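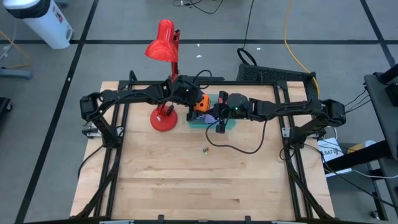
Celeste asked before we even got to the agenda whether the right arm cable was going to get tied up properly this time or just taped again. Taped was her word. Tiago said tied up, new clips, once the spare wrist harness is in. She wants it written down so it's written down.

Minutes, two-arm table (Totau cell), upkeep and setup
Dec 22, 2024
In the room: Tiago Leitão, Celeste Carvalho, Wanpen Inthanon, Blandine Perrin
On the phone: Amândio Peixoto (joined at item 2, bad line)
Notes: Blandine

1. Last time's actions
Base bolts, both sides, retorqued. Done, Wanpen.
Spare finger pads from Daza, not here yet. Amândio to chase.
Log sheet moved to the shared folder. Done, but the old one still gets filled in by somebody. Please stop.

2. Right arm cable
Gripper cable hangs down over the wood in a big loop and comes back up to the forearm. Fine when the arm sits still over the tray. On long reaches to the near edge it drags and Wanpen has seen it pull small parts along with it. Two faults in the log since June that look like the connector getting tugged, 568 and the one right after.
Tiago: shorten the loop, clip at the elbow and again halfway down the forearm, leave enough slack for full wrist turn.
Celeste: check slack with the power off, by hand, both directions, before anybody runs it.
Agreed. Left arm gets looked at the same day so the two match. The small loop over the left gripper is OK as is per Tiago, Wanpen not so sure. Leave it, look again next meeting.

3. Grippers
Left one closes slower than the right. Amândio thinks dirt in the slide, not the motor. Clean and regrease first, then time it again. If still slow order a new one from Atden, don't open the motor housing.
Pads on the right are due at 300 hours, we are 20 short. Wait for Daza.

4. Zeroing
Long talk. Arms meet over the tray near the far side of the table and that's where any offset shows up, one hands over and the other is a bit high. Blandine rezeroed left only last time, wich was probably the mistake. From now on both arms, same session, same warmup, 10 minutes.
Amândio asked if the tray should be fixed down. No decision. Wanpen against, it gets swapped too often. Tape marks on the wood as a stopgap?? Tiago to try.

5. Frame and table
Clamp plate by the left base: check it for play, Celeste thought she felt some. Brackets at the near edge to be checked too.
Lamp stays on the left by the tray. Celeste would like it further from the left arm's path. Tiago says the arm never swings that low there. Wanpen will run the slow path with a hand on the stop and see.

6. Floor cables
Loose runs behind the table need to go up off the floor. Black ones first, then the yellow. Label both ends befroe pulling anything, last time it took all afternoon to find the right one.

7. Software
Wunine update put off. No changes until cable and zeroing are done, otherwise we won't know what fixed what.

Actions
Tiago: reroute right cable, clips, tape marks for tray
Wanpen: clean left gripper, time it, slow path past the lamp
Celeste: slack check, clamp plate, near edge brackets
Amândio: Daza pads, price from Atden in case
Blandine: labels, floor cables, zeroing sheet with both arms on it

Next meeting when the pads are in. Amândio's line dropped during 7, Blandine to send him this.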